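Leave the Maple Alone
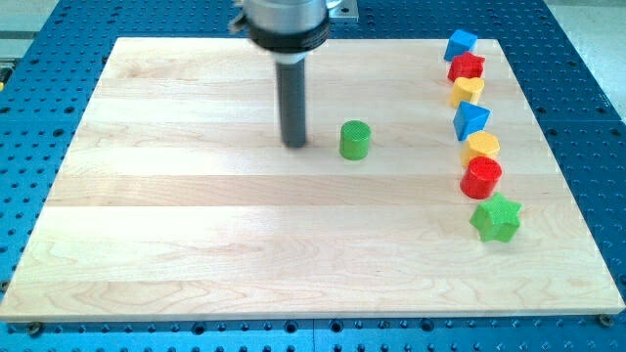

Maple, glued up from five planks, with the figure running strongest toward the near edge.

I have been buying and selling secondhand tables for long enough to have an opinion about wood, and my opinion is that pale maple should be left pale. Most of what comes through my shop in Cendholm has been stained at some point in its life, usually brown, usually badly. I think most of it would be worth more, and would be nicer to eat breakfast on, if the owner had stopped after the sanding.

Look at a glued-up board with no color on it. The planks don't match. One has wavy lines, the next has a band of swirling grain, and the seams between them show if you look for them. People ask me whether that is a defect. They have spent years with countertops where the pattern repeats every few feet and they expect a board to be the same from one end to the other. A tree doesn't grow that way, and a board made of several pieces of tree will look like several pieces.

Stain is sold as the fix for this. The can says it evens out the tone. On maple it does the opposite much of the time. Maple is a tight wood, and where the grain curls up toward the surface it drinks more stain than where it lies flat. You get dark patches over the very spots that had the best figure. I have a kitchen table in the back right now, bought at an estate sale on Catacutan Street, that looks like someone spilled coffee on it and walked away. Somebody worked hard to get it that way.

I stained one myself years ago. It was a small side table and I wanted it to go with a walnut dresser. It took me most of January, between coats and sanding back and starting over, and in the end I sold it for less than I had paid. The dresser sold the same week to a person who put it in a room by itself.

There are arguments on the other side. Bare maple shows dirt. A clear finish can turn yellow over time, the oil-based ones more than the water-based ones. If you have small children and grape juice, a dark table will hide more than a light one. I accept all of that. I would still say a stain you can see is a stain you can clean, and a yellowed top can be sanded and done again in a weekend.

The other argument is matching. A customer came in on a Friday with a sample chip from a Pritel cabinet door and wanted a table the same color. I understand wanting a room to look settled. But wood in a house changes with light and use, and two pieces that match in the store will be two different browns in a few years. Two pieces that never matched have nothing to lose.

Price comes into it too. I have a plain maple top from the Omier mill at $300, unstained, with a clear coat. People will pass it up and spend more for a top that has been darkened to look like something else. They are paying extra for a layer that covers what they bought. If you want a dark table, walnut is dark already. It costs more, and I think it is worth saving for.

As for how to keep a maple top pale, it isn't hard. Sand it evenly, stop at a fine grit, wipe off the dust and put on a clear finish. Wipe up water. Don't park it half in the sun with a runner down the middle for 13 years, or you will have a stripe. Use a board when you cut bread. The scratches that show up anyway don't bother me, and on light wood they are hard to see from a chair.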